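Polygon areas don't match after clipping a mangrove layer – projection or geometry problem?

Posted by So-ying Yang in Coastal and Marine Data, September

I have a mangrove extent layer for the Destel estuary, delivered as a shapefile in geographic coordinates (WGS 84). The original has 1153 polygons. After clipping to the Parsons survey boundary I have 1067, which seems plausible. The area does not. The attribute table gives a total in hectares, but when I recalculate on the clipped layer the total is larger than the figure for the full extent. Clipping cannot add area. I have run the tool twice with the same result. The report needs a habitat total by management unit, so I would like to know which number to trust.

2 replies

Cheng-en Tsao

Neither, until you have checked two things.

The area field in the table is static. It was written when the layer was made and does not update when a polygon is cut. You are also probably recalculating in a different projection from the one the producer used. If the project is set to Web Mercator and the calculation is planar, areas are inflated, and the error grows with distance from the equator.

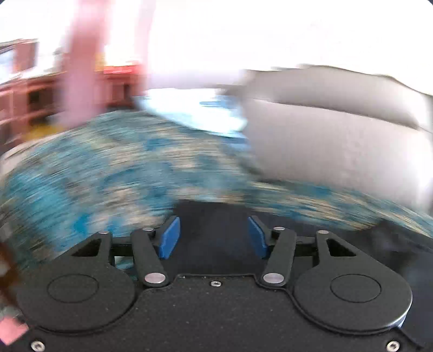 Steps, in order

1. Run a geometry check on the original layer. Self-intersections are common in mangrove polygons traced from raster, particularly along narrow creeks. Repair them before clipping.

2. Reproject both the extent layer and the boundary to an equal-area projection centered on your site. UTM is close enough for a small estuary, but an equal-area projection is easier to defend in a report.

3. Dissolve, then clip. If the source merges several mapping years, polygons may overlap and the same ground is summed twice.

4. Add a new area field and calculate it from the geometry. Delete the old one or rename it so it does not get summed by accident.

Compare the full-extent total with the clipped total only after step 4, with both layers in the same projection.

tivton_gis

had the same thing with a seagrass layer, 119 polygons overlapping. dissolve fixed it for me, didn't touch the projection. also check your units – square meters vs hectares gets everyone once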